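Jobs > Robotics > Gripper test operator

Dec 16, 2019, by Gopinath Sastry

Hi! I run the gripper bench at Kornent, and I need one more pair of hands for the new year. We're comparing two sets of fingers, the Gounder and the Taker, on the kind of floppy little parts that make engineers cry: wire harnesses, connectors, small circuit boards. You'd be driving a pair of arms over a table of yellow bins and a steel tray, picking things up, and writing down how it felt and how it went.

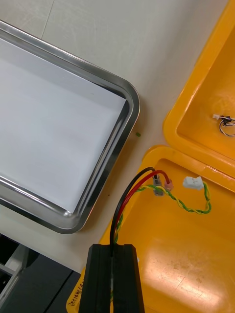 Revathi Rao wants me to add that you should come for the wires, not the boards, and that anyone who gets bored easily will be miserable by lunch. Fair enough, though I like the boards. She's done over 460 harness picks since September and still argues with me about finger width.

So what's the job? It's 4 hours a day, mornings, at our Istow shop, for 11 weeks. You swap fingers, reset the bins, run the same pick again, and fill in the log (the log matters more than you'd think, please have handwriting I can read). Some days we change the controller settings in between and don't tell you which is which, so I can trust your notes.
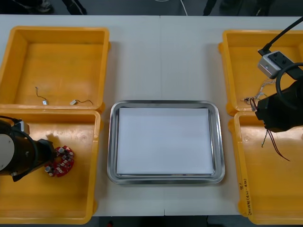 You don't need a degree. I'd love it if you've soldered something, fixed a bike, played too many video games, whatever keeps your hands busy. Driving two arms at once takes most people a few days to get used to, and I'll sit with you for all of that. Good eyesight for small connectors helps, glasses are fine. Left-handed people, please apply! All my data so far is from righties and it bugs me.

Send me a few lines about yourself and something you've built or taken apart. No cover letter. Put "bench 42" in the subject so it lands in my folder, and tell me when you could start.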